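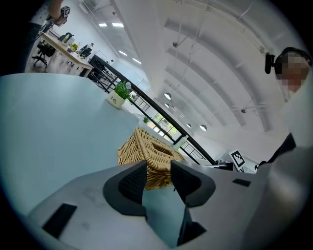 The upstairs tables at the Clirkitlow co-op cafe go back into full use in April, and we are asking members who sit up there to help keep them clear. Each round table keeps one woven basket and one small potted plant, like the white pot with "Life" printed on it, and everything else goes back downstairs when you leave. The basket is for napkins and cutlery. Please don't put receipts, tea bags or phone chargers in it. The basketweave is tight and crumbs are a nuisance to get out, so we shake the baskets over the sink every evening and wipe them with a barely damp cloth.

The plants get 90 mL of water each, in the morning before opening. Several members have been topping them up from their water glasses. It's a kind thought, but we lost two over the winter to soggy roots and would like to keep the rest.

Please leave the space along the railing free enough for people to walk past with a tray. Bags can go under your chair or on the hooks by the stairs.

We have set aside $500 for the upstairs this season. Of that, $195 has gone to Gkikas for replacement baskets, in the same tan colour as the old ones. The remainder will cover potting mix and felt pads for the chair legs, which have been scraping the floor badly near the top of the stairs.

If you have spare cuttings at home, bring them in a jar with the plant's name on it and leave them at the counter before 10 a.m. Small flowering plants are especially welcome. We have plenty of spider plants.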